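スタレロ(Starero)大人の初心者アイスホッケー よくあるご質問

このページは、練習に来る前に多くの方からいただくご質問をまとめたものです。書いているのはコーチのバイバ・ラピニャ(Baiba Lapiņa)です。日本語は私の母語ではありませんので、読みにくい文がありましたら教えてください。少しずつ直しています。

はじめての方へ

スケートをしたことがありません。参加できますか。

はい、できます。最初の6回は、パックをほとんど使いません。立つ、転ぶ、起きる、止まる、この練習をします。転ぶ練習は恥ずかしいと言う方がいますが、氷の上では全員が転びます。私も転びます。
子どものころに少し滑ったことがある方も、最初は同じグループに入ってください。フィギュア用の靴に慣れている方は、ホッケー用の靴には前のギザギザがないので、前に体重をかけるとそのまま倒れることがあります。初日はとくにご注意ください。

何歳から何歳まで入れますか。

18歳からです。上の年齢は決めていません。心臓、ひざ、腰などに心配がある方は、先にお医者さんに相談してください。お医者さんの書類を出す必要はありませんが、申込書の「その他」の欄に書いていただけると、練習の内容を変えることができます。

女性も同じ練習ですか。

同じ練習です。更衣室は別にあります。体をぶつけるプレー(ボディチェック)は、このクラブでは全員禁止です。

見学だけでもいいですか。

どうぞ来てください。申し込みはいりません。ただし、リンクの中は8月でも寒いです。半そでと短いズボンで来て、途中で帰った方が何人もいました。厚い上着と靴下をお持ちください。ベンチの中には入れませんので、観客席の下の段で見てください。

練習と費用

どこで練習しますか。

ヨテル(Jotel)アイスアリーナの第2リンクです。正面の入口ではなく、建物の北側の入口から入ってください。正面から入ると一般滑走の券売機の列に並ぶことになり、そこで券を買ってしまうと返金ができません。
駐車場は156台分あります。大会の日はすぐにいっぱいになります。バスの場合、最後のバスは練習が終わる前に出てしまいますので、帰りの方法を先に考えてください。同じ方向の人の車に乗せてもらう会員もいますが、これはクラブの仕事ではなく、会員どうしの話し合いでお願いしています。

時間を教えてください。

氷に乗る時刻は21時15分です。集合は20時30分です。防具を着ける時間は、慣れない人には思ったより長くかかります。ひもが1本切れただけで、10分なくなることもあります。氷の時間は延ばせませんので、早めに来てください。

参加費はいくらですか。

1回2248円です。半端な金額だとよく言われます。リンクの使用料を人数で割って、保険料を足した金額です。切り上げて2300円にする案もありましたが、会員の話し合いで、そのままにすることになりました。現金の場合は、おつりがないようにお願いします。
入会金はありません。最初の1回は、保険料だけいただきます。

月ごとに払うことはできますか。

今はできません。仕事で来られない月がある会員が多いので、来た回だけ払う形にしています。ゴールキーパーの方は半額です。キーパーは防具が高く、そしていつも足りません。

休むときは連絡が必要ですか。

はい、当日の17時までにお願いします。人数によって練習の内容を前の日に考えていますが、最後の人数がわからないと、ミニゲームのチームを作れません。17時を過ぎた場合も、連絡だけはしてください。怒りません。

防具とスティック

最初に何を買えばいいですか。

何も買わないでください。クラブに貸出用の防具があります。ヘルメット、肩、ひじ、グローブ、パンツ、すね当て、スティックです。スケート靴はリンクで借ります。ご自分で用意していただくのは、長い靴下、動きやすい長そでと長ズボン、タオル、飲み物、男性は急所のカップです。カップは貸出をしていません。
続けるかどうか決まってから、スケート靴、ヘルメット、グローブの順に買うのがよいと思います。肩の防具は最後でもかまいません。

貸出の防具はきれいですか。

毎回、消毒のスプレーをして干しています。においがまったくないとは言えません。グローブのにおいは、どうしても残ります。薄い手袋を中にはめる方もいます。

スケート靴のサイズがわかりません。

ふだんの靴より小さいサイズになることが多いです。かかとが動かず、つま先が前に軽くさわるくらいがよいと言われています。メーカーによって幅が違いますから、初めての靴は通信販売ではなく、お店ではいて決めてください。
会員がよく行くのは、駅の反対側にあるチン(Chin)スポーツです。小さい店ですが、ホッケーの靴を熱で足に合わせる機械があります。行く前に電話をしたほうがよいです。店の人が配達に出ていて、閉まっている時間があります。

刃はどのくらいの間隔で研ぎますか。

人によって違います。私は、氷に6回か7回乗ったら研ぎます。体重が重い方や、コンクリートの上をカバーなしで歩いた方は、もっと早く必要になります。新しい靴は、買ったときには研いでいないことがあります。初日に「まったく止まれない」と言って落ちこんでいた方が、研いだ次の回には普通に止まっていました。まず刃を確かめてください。
溝の深さは、わからなければ店の人に「初心者です」と言えば大丈夫です。

スティックの長さはどう決めますか。

靴をはかないで立って、スティックの先を床につけ、上が鼻のあたりに来る長さが最初の目安です。スケート靴をはくと、あごのあたりになります。切るのは簡単ですが、長くするのは面倒ですから、少し長いまま何回か使ってみてください。
右と左は、利き手と同じとは限りません。ほうきを持って床をはくとき、下になる手を見てください。右手が下なら右用です。日本では野球の打ち方と同じ側を選ぶ方も多いです。借りたスティックで両方を試してから買ってください。

テープはどう巻きますか。

ブレードは、かかとからつま先に巻く人と、その反対の人がいます。私の生まれた町では、みんなかかとから巻いていました。どちらでもパックは入ります。上の握る部分は、すべらないように小さいこぶを作ってください。使い終わったテープは、リンクのごみ箱に捨てないで、持ち帰りをお願いします。アリーナとの約束です。 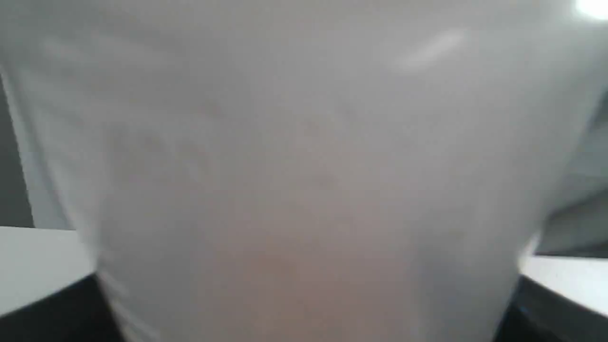
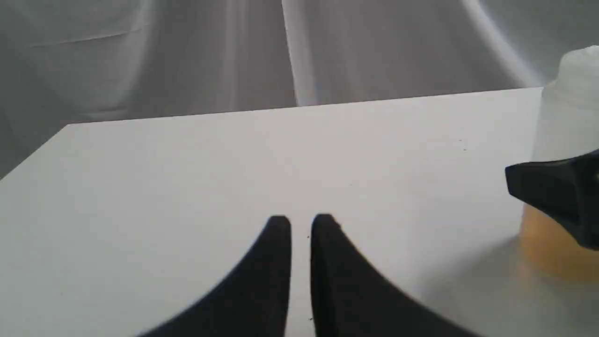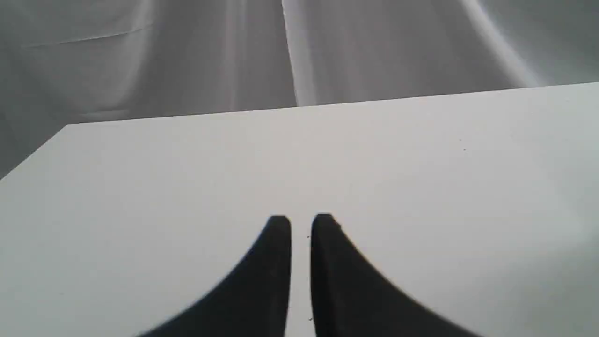
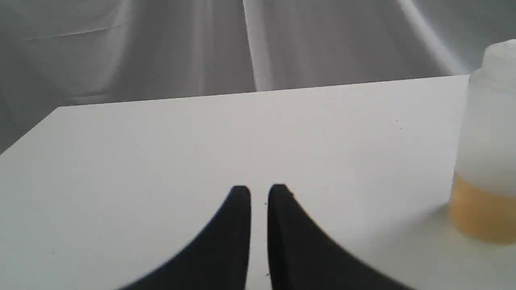

ルールと試合

ルールを知らなくても試合に出られますか。

クラブの中のミニゲームなら出られます。覚えてほしいルールは最初は二つだけです。オフサイドと、スティックを肩より高く上げないことです。オフサイドは言葉で聞くと難しいですが、「パックより先に青い線を越えない」と覚えれば、ほとんどの場合は足ります。アイシングは、ミニゲームでは取りません。

一回の交代はどのくらいの時間ですか。

45秒くらいで戻ってきてください。初心者の方は、疲れてから戻ろうとして、戻る力が残っていないことが多いです。まだ元気だと思うときがちょうどよい時です。ベンチに近づいたら、自分と代わる人の名前を大きい声で呼んでください。名前がわからないときは、ヘルメットの色でもいいです。

ポジションは選べますか。

希望は聞きますが、最初の年はフォワードとディフェンスの両方をしていただきます。後ろ向きに滑るのが苦手だからディフェンスはいやだ、という方が多いです。でも、後ろ向きの練習はディフェンスをすると一番早く上手になります。

外のチームと試合をしますか。

年に一度、プリジッツ(Prisitz)カップという小さい大会に出ます。大人になってから始めた人のための大会で、学生のときに部活で経験した人は1チームに2人までです。昨年は7チームの中で6位でした。2点差で負けていた試合に追いついて、引き分けにしたのが一番よい思い出です。
参加は自由です。勝つことよりも、全員が同じ長さで氷に乗ることを先に考えています。この考え方が合わない方には、アリーナの掲示板に競技志向のチームの案内がありますので、そちらを見てください。

けがをしたらどうなりますか。

練習中のけがには、クラブの保険が使えます。当日のうちに私かベンチにいるコーチに話してください。次の週になって「じつは手首が痛かった」と言われると、手続きが難しくなります。頭を打ったときは、痛みがなくても、その日はもう氷に戻れません。これは相談しても変わりません。

その他

眼鏡のままで大丈夫ですか。

フルフェイスのケージをつければ大丈夫です。貸出のヘルメットには全部ケージがついています。眼鏡はくもりますので、くもり止めを塗ってください。スポーツ用のバンドがあると、下を向いたときに落ちません。

日本語が話せない人も参加できますか。

できます。説明は日本語で、必要なら英語でもします。ラトビア語でもできますが、今まで頼まれたことはありません。ホワイトボードに図をかくことが多いので、言葉がわからなくても、前の人のあとについて滑れば練習になります。

写真や動画をとってもいいですか。

ご自分の練習を家族の方がとるのはかまいません。ほかの会員の顔がわかるものをインターネットに出すときは、その人に聞いてからにしてください。氷の上で携帯電話を持って滑ることは禁止です。

申し込みはどうしますか。

アリーナ北側の入口の横に申込書があります。書いて、練習の日に持ってきてください。郵送は受け付けていません。靴のサイズと身長は必ず書いてください。防具を先に出しておくために使います。体重は書かなくてもかまいません。
定員になった場合は、お待ちいただくことがあります。春は入る方が多く、夏の終わりは比較的すぐに入れます。

このページにない質問は、練習の前に更衣室の外で私に聞いてください。氷に乗る直前の10分間は、貸出の防具の準備でゆっくりお話しできないことがあります。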